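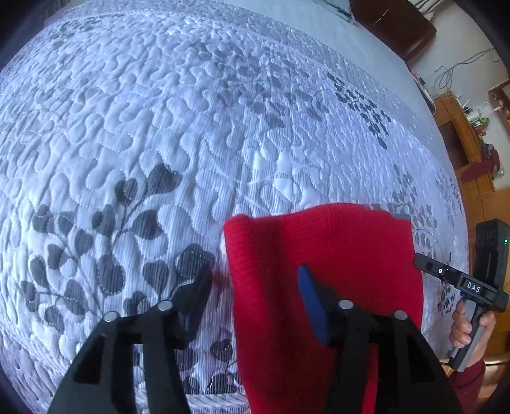
Gesteppte Tagesdecke mit Blattmuster.

Ich mache mein Bett nicht. Oder besser: Ich habe es lange nicht gemacht, dann habe ich es ein paar Jahre lang sehr ordentlich gemacht, und jetzt bin ich wieder bei einer Art Waffenstillstand angekommen, über den ich hier mal ein paar Worte verlieren will. Eigentlich geht es mir nämlich ums Schonen. Um dieses sehr deutsche, sehr gründliche Schonen von Dingen, das ich von Kindesbeinen an gelernt habe und das ich inzwischen für einen ziemlichen Irrtum halte (mit Ausnahmen, zu denen ich noch komme).

Bei uns zu Hause in Alteck gab es die gute Decke. Die gute Decke lag tagsüber auf dem Bett meiner Eltern, und auf der guten Decke durfte man nicht sitzen. Man durfte auch nichts darauf ablegen, keine Tasche, kein Buch, vom Kater ganz zu schweigen. Abends wurde sie abgenommen, dreimal gefaltet und über einen Stuhl gehängt, der keine andere Aufgabe hatte, als abends die gute Decke zu halten. Morgens kam sie wieder drauf. Sie war also immer da, wenn keiner im Bett lag, und immer weg, wenn einer drin lag. Als Kind fand ich das völlig logisch. Die Decke schont das Bett! Und wer schont die Decke? Na, wir alle.

Es gab auch die guten Gläser, das gute Besteck, die guten Handtücher (für Gäste, die sich dann nicht trauten, sie zu benutzen, und sich die Hände heimlich an der Hose abtrockneten, ich habe das gesehen), und es gab das gute Zimmer, das im Winter nicht geheizt wurde. Meine Großtante Waltraud Stöcker hatte sogar einen guten Schirm. Den nahm sie bei Regen nicht mit.

Ich erzähle das gern auf Feiern und ernte damit zuverlässig Gelächter, und danach erzählt immer jemand seine eigene Variante. Plastikbezüge auf dem Sofa. Der Läufer über dem Teppich, und über dem Läufer noch mal ein Läufer. Folie auf der Fernbedienung. Chaimae Mansour, mit der ich mir lange ein Büro geteilt habe, kannte das alles aus ihrer Familie genauso, nur war es da der Salon, und der Salon war schöner als unser gutes Zimmer, das muss ich neidlos zugeben. Es ist also vielleicht gar nicht so deutsch, wie ich immer dachte. Ich lasse das oben trotzdem stehen.

Was mich auf das Thema gebracht hat, war eine Haushaltsauflösung letzten Oktober. Mein Onkel Eckhard Wegener war ins Heim gezogen, ganz freiwillig übrigens und recht vergnügt, und wir haben ihm das Haus ausgeräumt. Im Schlafzimmerschrank lagen ganz oben Bettwäsche, Tischdecken und Handtücher, alles gebügelt, vieles noch mit der Banderole drum. Geschenke zur Hochzeit! Meine Cousine hat angefangen, eine Liste zu schreiben, weil sie die Sachen verkaufen wollte, und kam auf 131 Teile, die nie jemand benutzt hatte. Ein ganzes Leben lang haben die beiden mit den alten, dünnen Handtüchern hantiert, durch die man Zeitung lesen konnte, und oben im Schrank lagen die dicken und warteten.

Ich habe ihn gefragt, worauf. Er hat lange überlegt und dann gesagt: „Die waren doch zu schade.“

Zu schade wofür denn? Zum Abtrocknen? Es waren Handtücher!

Dass die Sachen beim Liegen auch nicht jünger werden, haben wir dann gemerkt, als meine Cousine sie loswerden wollte. In den Knickfalten war der Stoff gelb geworden, manche Tischdecke hatte Stockflecken, und ein Gummizug im Spannbettlaken machte beim Auseinanderziehen so ein trockenes Knistern und blieb dann einfach weit. Für den ganzen Stapel hat sie am Ende zehn Euro bekommen, von einem Mann, der daraus Putzlappen für seine Werkstatt macht. Der wenigstens hat sie benutzt.

Nun kann man sagen, das ist eben eine Generation, die wenig hatte, und wer wenig hatte, der hebt auf. Das stimmt ja auch und ich mache mich darüber nicht lustig. Meine Großtante hat Dinge erlebt, bei denen ein heiler Schirm tatsächlich ein Wert an sich war. Aber ich bin nicht diese Generation, und ich mache es auch! Ich besitze ein Notizbuch mit einem wunderschönen Leineneinband, in dem kein Wort steht, denn mir ist noch kein Satz eingefallen, der gut genug wäre. Ich habe eine Flasche Olivenöl so lange für einen besonderen Anlass aufgehoben, bis sie ranzig war. Ich habe eine Jacke der Marke Torance, für die ich, bitte nicht schimpfen, 300 Euro bezahlt habe, und bei schlechtem Wetter ziehe ich die alte an. Es ist eine Regenjacke. Großtante Waltraud lässt grüßen.

Und damit zurück zum Bett. Als ich meine erste richtige eigene Wohnung hatte, habe ich mir natürlich eine Tagesdecke gekauft, schön und viel zu empfindlich, und habe exakt das getan, was meine Mutter getan hat. Jeden Morgen drauf, jeden Abend runter. Besuch, der sich aufs Bett setzen wollte, wurde von mir mit einem kleinen Lächeln auf den Küchenstuhl umgeleitet. Ich hatte sogar den passenden Stuhl für abends, das war mir gar nicht aufgefallen, bis Chiharu Tsuchiya zu Besuch war, eine Freundin aus Studienzeiten, und fragte, ob der Stuhl da immer so stehe, mit dem Gesicht zur Wand. Der stand da zum Halten der Decke. Ich hatte den Stuhl meiner Eltern nachgebaut, ohne es zu merken.

Ein paar Wochen später war ich krank, so richtig, mit Fieber und allem, und lag tagelang herum, und die Decke hing auf ihrem Stuhl. Mir war eiskalt. Irgendwann nachts um drei habe ich sie mir gegriffen und mich darin eingewickelt und ich weiß noch, wie überrascht ich war, dass sie warm ist. Ich hatte dieses Ding seit Jahren, ich konnte das Muster auswendig, und ich wusste nicht, dass es wärmt.

Seitdem liegt sie bei mir im Gebrauch. Sie kommt mit aufs Sofa, sie war auch schon mit im Garten, sie hat einen Teefleck, den ich trotz Gallseife nicht rausbekomme, und an einer Ecke hat sich die Steppnaht gelöst, das müsste ich mal nachnähen. Ist sie noch so schön wie am Anfang? Nein, kein bisschen. Mag ich sie lieber? Ja, und zwar sehr.

Jetzt aber die Einwände, ich höre sie schon. Mein Nachbar Cletus Wojcik ist pensionierter Polsterer, und wenn ich ihm mit meiner Theorie komme, verdreht er die Augen. Für ihn ist Schonen schlicht Handwerk. Wer sein Sofa in die pralle Sonne stellt, sagt er, der hat es nicht geliebt, der hat es verheizt. Man dreht Kissen um, man lüftet, man bürstet den Bezug in die richtige Richtung, man stellt keinen nassen Topf auf Schellack. Da hat er recht, vollkommen. Und ökologisch gesehen ist mir jemand, der sein Leben lang dieselben fadenscheinigen Handtücher benutzt, tausendmal lieber als einer, der alle halbe Jahre neue kauft, weil die Farbe nicht mehr zum Bad passt.

Ich glaube nur, dass Pflegen und Schonen zwei verschiedene Dinge sind, auch wenn wir dafür oft dasselbe Wort nehmen. Cletus benutzt seine Sachen ja! Sein Sessel ist älter als ich und er sitzt jeden Abend drin. Er flickt ihn, er fettet das Leder, zweimal hat er ihn neu gegurtet, und dann setzt er sich wieder rein und guckt Fußball. Mein Onkel hat seine Handtücher nicht gepflegt. Er hat sie weggeschlossen und die Verantwortung dafür an einen Tag abgegeben, der nie kam.

Dieser Tag ist überhaupt das Merkwürdige. Was stellen wir uns da vor? Ich habe mal versucht, mir auszumalen, wie der Anlass aussehen müsste, zu dem ich das Leinennotizbuch aufschlage. Ich müsste wohl ausgeschlafen sein, am Fenster sitzen, es müsste regnen, aber hübsch regnen, und ich müsste dabei irgendwie ein klügerer Mensch sein als sonst. So jemand kommt bei mir selten vorbei. Das Notizbuch ist also für eine Person gedacht, die ich gar nicht bin, und dieser Person halte ich seit Jahren treu ihre Sachen frei, während ich selber auf Rückseiten von Briefumschlägen schreibe.

Ein bisschen traurig finde ich das schon. Man behandelt sich wie jemanden, für den das Gute zu schade ist, und zwar jeden Tag, beim Abtrocknen, beim Teetrinken, beim Zudecken. Für Gäste holen wir es heraus, für Fremde fast noch lieber! Aber an einem beliebigen Abend, allein in der Küche, mit einem Brot in der Hand, da tut es das Glas aus dem Senf.

(Nichts gegen Senfgläser übrigens. Ich habe fünf davon, und sie sind unverwüstlich.)

Ich will hier keinen zum Umräumen bekehren. Wer seine gute Decke abends faltet und daran Freude hat, soll sie falten, es gibt ja auch ein Vergnügen am Ritual selbst, und meine Mutter hatte das, glaube ich, wirklich. Sie strich mit der flachen Hand noch einmal über den Stoff, von der Mitte nach außen, und dann war der Tag angefangen. Das habe ich früher für Pingeligkeit gehalten. Heute denke ich, das war vielleicht der einzige Moment am Morgen, der ihr allein gehörte, und da will ich mit meinen Teeflecken nicht dazwischengehen.

Aber falls bei euch im Schrank auch so ein Stapel liegt, ganz oben, mit Banderole: Nehmt doch mal eins herunter. Nur eins, und wascht es vorher, die riechen nach Schrank. Ich habe mir von den Handtüchern meines Onkels zwei behalten, bevor der Werkstattmann kam, ein blaues und ein weißes. Das blaue färbt leider wie verrückt, also bitte nicht mit den Hemden zusammen in die Maschine. Und die Regenjacke hängt jetzt vorne am Haken, vor der alten.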